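Braltotus clock fault

The Braltotus clock fault was a timing error in a pair of hand-held grippers used to record garment folding for robot training. I kept the Sturkbridge end of the project running, so this entry leans on my own notes (corrections welcome!). The grippers were put together by Donati, and the recordings went to Zelow, where they were turned into training material for a folding arm.

Each gripper kept its own clock, and the two were supposed to line up at the start of every session. After a firmware update in August they quit doing that. One side slid roughly 60 milliseconds behind the other, which sounds like nothing until you try to fold a shirt with it. The arm would let go with one hand before the other had a hold, and down went the sleeve.
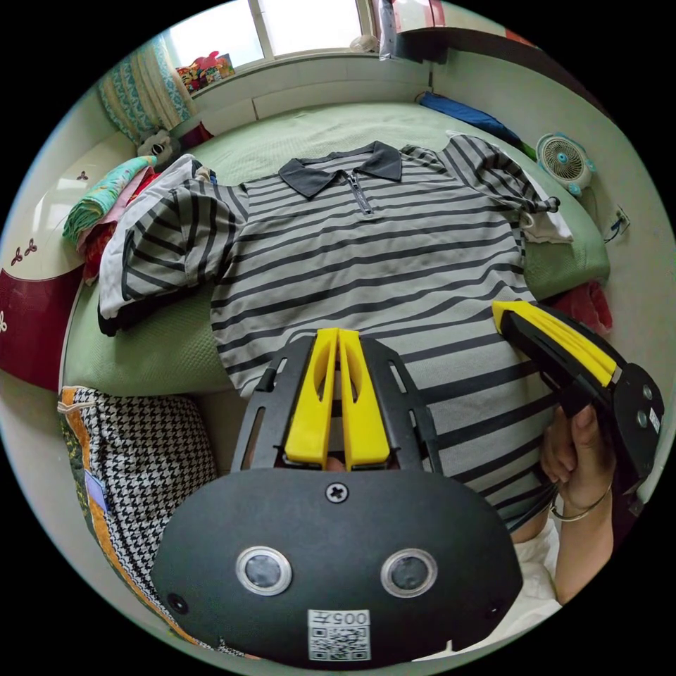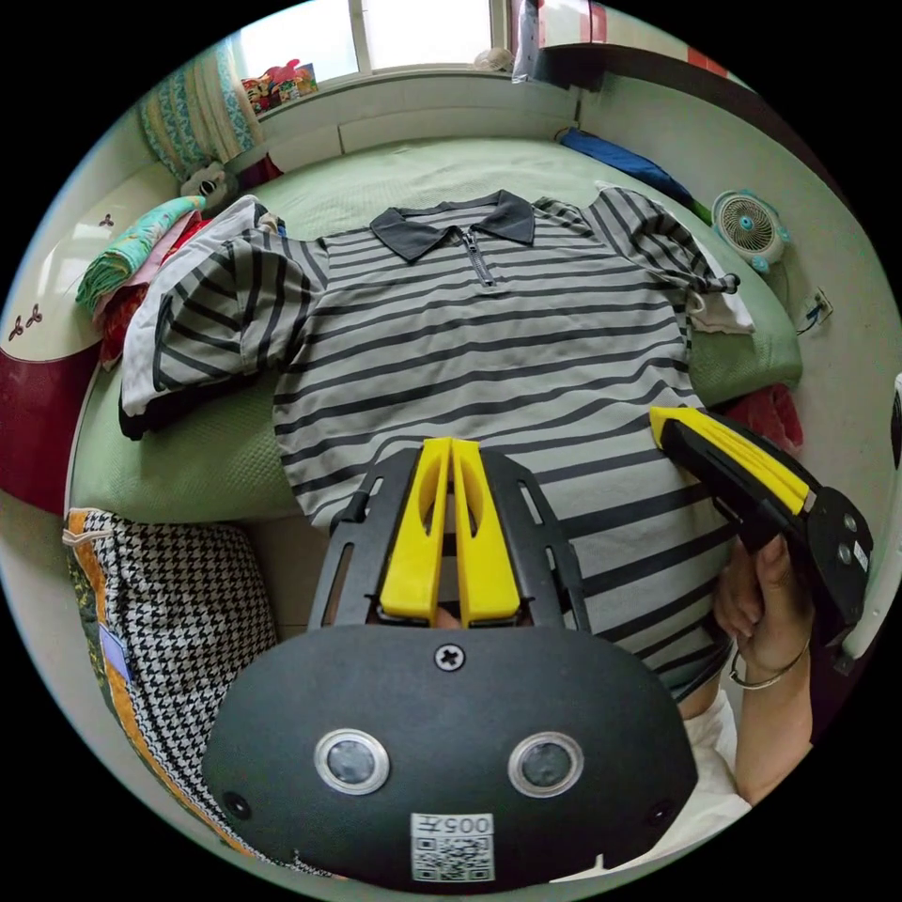
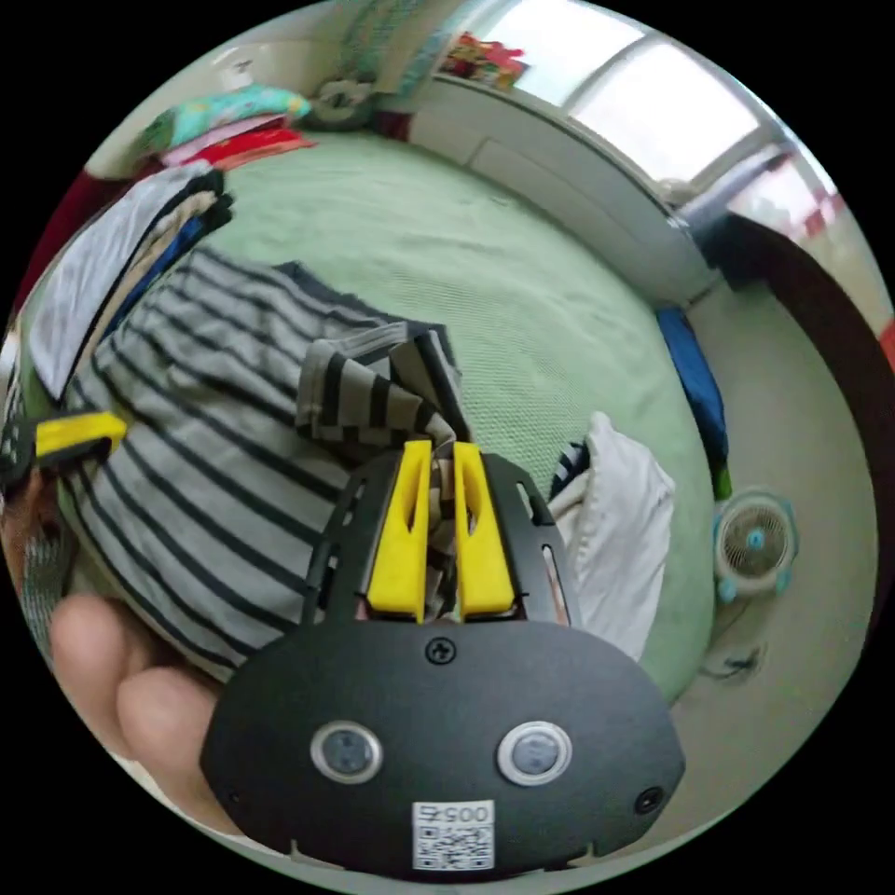 Working on a striped shirt with the hand-held grippers.

We blamed the fingers first, then the cables, and I swapped out plenty of perfectly good parts. It took six weeks to find the real cause, and by then 4000 recordings were affected. Most could be fixed by shifting one side's timestamps. The rest got tossed, sadly.

The corrected firmware won't start a recording until both clocks agree. Zelow also checks the offset again when files come in.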